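Keeping the strip-down cell running
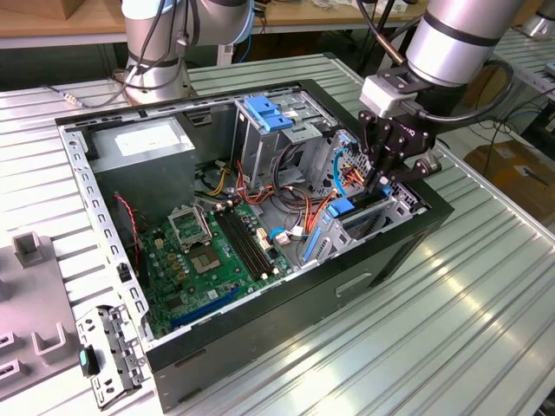 Kuroscombe, 16 February 2025

The cell that takes old desktop computers apart at Olell has been on its present bench since October. Ruoxi Zhong looks after it. She has a desk at the far end of the unit, but she says she is at it for the first hour of the day and the last, and the rest of the time she is standing at the bench with a hex key.

Olell takes in office machines from firms that are replacing them and sorts them into parts that can be sold and parts that go for metal. Most of that is still done by hand, by a team under Colleen Cloutier. The cell gets the tower cases. A case goes down on its side with the inside facing up, and the arms work on it from above.

"People expect the arms to be the hard part to look after," Zhong said. "I grease nothing on them. I wipe them, I look at the cables and I read the fault log. My time goes on the fingers and on where the case is sitting."

She starts each day with the gripper. It has two fingers, and each finger is a linkage held together with bolts, which work loose when the cell has been pulling at drives all day. She puts a paint line across each bolt head and the link beneath it. If the line no longer meets up, the bolt comes out, gets cleaned and goes back in with fresh threadlock.

"You can feel a bad one before you see it," she said. "Hold the tips closed and try to twist them. If there's a click, don't run it."

The fingertips themselves are changed after 200 cases. She used to leave them until they looked worn, and stopped doing that after a week in which the cell dropped drives every afternoon and everyone blamed the software. The tips had gone smooth on one corner. Spares come from Pathirana, who send them in bags of two, and she keeps a bag taped inside the door of the control cabinet.

The next job is the bench. It is ribbed aluminium, and screws, clips and bits of broken plastic get down into the grooves. Zhong brushes it along the ribs, then goes over it with a vacuum. A single screw under a case will tip it enough to matter.

"The drive bays are the fussy part," she said. "The fingers have to go right down inside the cage. If the case is sitting up at one corner, the tips meet the edge of the metal and the arm stops on force. That's it doing its job, but then it's me walking over to reset it."

The release tabs are where she has spent most of her setting-up time. On many of the cases that come through, the tab on the drive cage is blue plastic, and old plastic goes brittle. Zbigniew Kołodziej, who wrote the motion program, first had the gripper press the tab at the same speed it used for everything else, and it snapped a good many. It now comes down fast to a point above the cage, then goes slowly for the last part of the move.

Kołodziej said the slow section costs time and he would take it out if he could. "Ruoxi won't let me," he said. "She's right, I've seen the bin. But I would like to have it shorter."

Loose cables are the other regular trouble. The power and data leads run between the board and the bays, and they don't lie the same way in any two machines. A lead across the cage can be picked up with the tab. Kołodziej tried a move that swept them aside and gave it up. For now the operator tucks the worst of them out of the way before the cell is started, with the guard open and the arms stopped.

Each arm is checked for position once a week. Zhong drives it by hand to a steel pin bolted to the bench and compares the reading with the one on the sheet. If it is out by more than a millimetre she calibrates it again, a job of around 76 minutes if she does it alone. The sensor module near the wrist gets its own check at the same time, along with the black cable that goes over the top of the wrist.

"That cable is the one I'd tell anyone to look at," she said. "It bends every time the wrist turns. I've replaced it once already. The fault it gave was number 754, which in the manual is a communications timeout and tells you nothing about a cable. I had the module off, I had the cabinet open, I rang Marus. Then I moved the cable with my finger and the fault cleared."

Marus built the control cabinet and still answer the telephone for it. Zhong has since written "move the cable first" in pencil beside the code.

Mizanur Kanagaratnam runs the cell on the days she is away. He said the handover took longer than he had expected, mainly on account of the holders. These are grey plastic, and they wear where parts are pushed into them. He swaps one out when it lets a part rock, and notes it in the book.

The book is a paper one. Cloutier has asked for it to be moved to a spreadsheet, and Zhong says she will get to it. At present it holds the bolt checks, the tip changes, the weekly readings and a column headed "odd", in which the last entry reads "squeak, left, stopped by itself".

Her next job is a second set of fingers, slimmer than the present ones, for cages with less room beside the drive. The first pair has been cut and is waiting for its bolts.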